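Guía de puesta en marcha de Odance
Capítulo 7. Tareas con la mesa despejada: regletas, cables y enchufes

Este capítulo explica cómo preparar una mesa para tareas de conexión con dos pinzas de mano y qué puede esperar del sistema cuando después las ejecute el brazo Prellau. Antes de empezar, complete el ajuste de las pinzas del capítulo anterior.
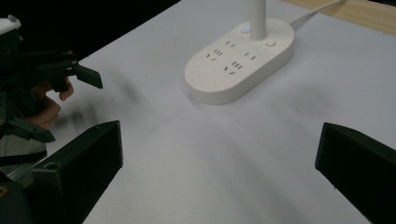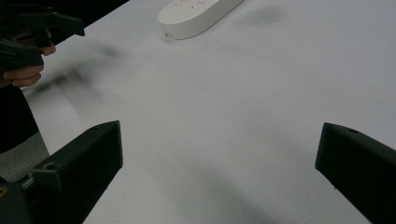

Mesa blanca con dos pinzas de mano.

Tiempo de lectura: 4 min | 719 palabras en el capítulo completo

7.1 Qué tareas están listas y cuáles no

Enchufar un cargador es una tarea doméstica que una persona hace sin mirar. Para una máquina sigue siendo difícil. En la versión actual, Odance clasifica las tareas de mesa en tres niveles:

Disponible: empujar, girar o recolocar un objeto rígido sobre una superficie lisa.
En pruebas: pulsar un botón pequeño, acercar un conector a una toma.
No disponible: introducir una clavija sin supervisión, desenredar cables, trabajar detrás de un mueble.

En nuestras pruebas internas, el brazo completó la recolocación de una regleta sin tensión en 40 de 50 intentos. Los fallos se concentraron en los intentos en que el cable tiraba del cuerpo hacia atrás. No use esta cifra como previsión para su casa o su taller: una mesa más brillante o un cable más rígido cambian el resultado.

7.2 Preparar la mesa

1. Retire de la mesa todo lo que no forme parte de la tarea.
2. Limpie la superficie con un paño seco. Las marcas leves no impiden trabajar, los reflejos fuertes sí.
3. Coloque la regleta cerca del borde opuesto al operador y deje libre el centro.
4. Lleve el cable hacia atrás o hacia un lado, sin cruzarlo por la zona de trabajo.
5. Compruebe que la luz no venga de un solo foco. Las sombras suaves de las pinzas son normales.

Precaución: desconecte la regleta de la pared antes de practicar cualquier tarea con clavijas. Las puntas de las pinzas no están previstas para tocar tomas con tensión.

7.3 Grabar una demostración

1. Sujete una pinza en cada mano, con las puntas abiertas.
2. Espere la señal sonora del programa Prundimis.
3. Acerque primero una sola pinza al objeto. La otra debe quedar a un lado, sin tapar la zona central.
4. Cierre las puntas despacio sobre el cuerpo de la regleta, nunca sobre el cable.
5. Desplace el objeto hasta su destino, abra las puntas y retire la mano.
6. Vuelva a la posición inicial y repita desde otro ángulo.

Nota: un movimiento rápido de la mano produce imágenes borrosas. Prundimis admite unas pocas en cada toma. Si aparece el aviso «Velocidad excesiva», descarte la toma y empiece de nuevo.

Nota: los objetos blancos sobre una mesa blanca se detectan peor. Si el programa pierde el contorno, ponga debajo un mantel individual mate de color oscuro y repita el paso 2 del apartado 7.2.

7.4 Pasar la tarea al brazo

1. Fije el brazo Prellau a la mesa y apriete las dos mordazas.
2. Cargue las demostraciones y elija «Ejecución lenta».
3. Mantenga la mano junto a la parada de emergencia durante toda la primera sesión.
4. Anote cada intento como completo, parcial o fallido. El registro automático no distingue bien los dos últimos.

Precaución: no deje el brazo trabajando solo, aunque los intentos anteriores hayan salido bien. Un objeto girado unos grados puede bastar para que el agarre falle.

7.5 Limitaciones conocidas

El brazo no percibe si una clavija ha entrado hasta el fondo. Con regletas de cuerpo redondeado, las puntas pueden resbalar por los laterales; el juego de puntas de goma Zerouali reduce el problema, pero no lo elimina.

Para trabajos repetitivos de taller, con la pieza siempre en el mismo sitio, un útil fijo sigue siendo más rápido y más barato. En una vivienda, donde nada se queda en su lugar, hoy conviene tratar estas tareas como ensayos supervisados y seguir enchufando a mano.

Si el brazo se detiene a mitad de recorrido, consulte los códigos de aviso en el capítulo siguiente.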